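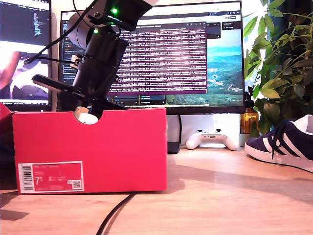 Figure 4. Shoebox on a light wooden desk. The box has a semicircular cutout in its top edge.

4.2 Boxes that stay

We come now to the part of the Flidel material that surprised us most, and that we have enjoyed talking over more than any other. When we planned the household study we thought of the cardboard box as something passing through. It arrives, it is opened, and sooner or later it goes out with the paper recycling. Our first diary form was built on that idea, with one column for the day a box came into the home and another for the day it left. By the end of the first month the second column was so often blank that we took it for a fault in the form, and a reminder was sent to every household asking them kindly to fill it in. The replies were polite and a little puzzled. The boxes had not left, they said, and no one in the house was planning for them to leave.

Of the 112 households that kept a diary, most held on to at least one box well past the close of the diary period, and the shoebox was the kind they spoke of with the most affection. Shipping cartons were kept too, but people tended to talk about them as a supply, something to have on hand for the next parcel or the next move. A shoebox was talked about as a particular object. It had a shelf or a drawer or a corner of a desk where it lived, and people could often tell us which pair of shoes it had come with, even when the shoes themselves were long gone. One woman in Fludness said of hers, "I'd know it in the dark by the lid." We did not ask about shoes anywhere on the form, so all of this came out by itself, usually near the end of a visit, when the coat was already on and the interviewer was halfway to the door.

Size clearly has a good deal to do with it. A shoebox is large enough to be worth keeping and small enough that keeping it never has to be decided. It fits the depth of an ordinary bookshelf, and it can be carried in one hand with something in it. Several people pointed out that a shoebox is stronger than it looks, and showed us by pressing down on the lid. Color also came up more than we had expected. Brightly colored boxes were easier to find in a closet and, some felt, harder to throw away, and a few households had settled into a loose system in which the color stood in for a label. Such a system works very well for the person who made it. It worked less well for the rest of the family, and we heard a number of good-natured complaints about receipts filed under "the green one" in homes with more than one green one.

The cutout seen in Figure 4 deserves a word, as a rounded opening at the top edge of a box is a detail we had not thought to record at first. In the diaries, cuts of this sort were grouped with all other changes made to a box, under a single heading. On going back through the written comments we found that people described openings quite carefully and cared about their shape. A curved opening, they told us, lets the fingers in without the side of the box giving way at the corners, and it does not catch on a sleeve. Square openings were said to tear. We have no way of testing these claims with the material we have, and we pass them along as the views of people who have lived with a lot of boxes. In the second round of diaries, which began in June, openings were given a heading of their own, with space for a sketch.

What went into the boxes was much as one would guess, and we will not give the full list here. Letters, photographs, chargers, sewing things, seed packets and spare keys account for a large share of it. More interesting to us was how seldom the contents were mixed on purpose and how often they were mixed in fact. A box would begin as the place for batteries, say, and for a while it would hold only batteries. Then a small flashlight would be added, reasonably enough, and after it a roll of tape that had been used to mend the flashlight, and a birthday candle that was lying near the tape. People laughed when they walked us through these histories, and they were seldom in any hurry to put the matter right. The box was still "the battery box" and everyone at home knew what was meant by it.

We should say something about the homes where boxes did not stay. In the Stamance apartments, where storage is limited to a single closet of quite modest depth, the second column of the diary was filled in faithfully, and boxes went out within eight days in most cases. We had half expected to hear some regret about this, but there was very little. People who lived with less space had other favorites, chiefly cookie tins and glass jars, and spoke about them in just the way the Fludness households spoke about shoeboxes. It may be that the fondness we are describing belongs to the habit of keeping, and that it will settle on whatever fits the shelf. We return to this point in Section 5, where the tins are treated at greater length.

A word of caution about the visits is also in order. The home visits were stopped in April 2020, with 30 households still to be seen, and those interviews were done by telephone instead. It was a pleasure to speak with everyone, and the calls often ran longer than the visits had, but a person on the telephone describes the boxes that come to mind, while a visitor in the hallway also notices the ones on top of the coat rack. The telephone households report fewer kept boxes, and we suspect that the difference lies in the method. For that reason their numbers are shown separately in the tables, and the quotations in this section are taken from the home visits only.

There remain four households that we could not place in either group. Each of them had kept shoeboxes for years without ever putting anything inside. The boxes were clean, stacked with their lids on, and plainly looked after. Asked what they were for, the people we spoke with mentioned presents, school projects and the possibility of a move. We have entered these boxes in the tables as "kept, empty," on a line of their own.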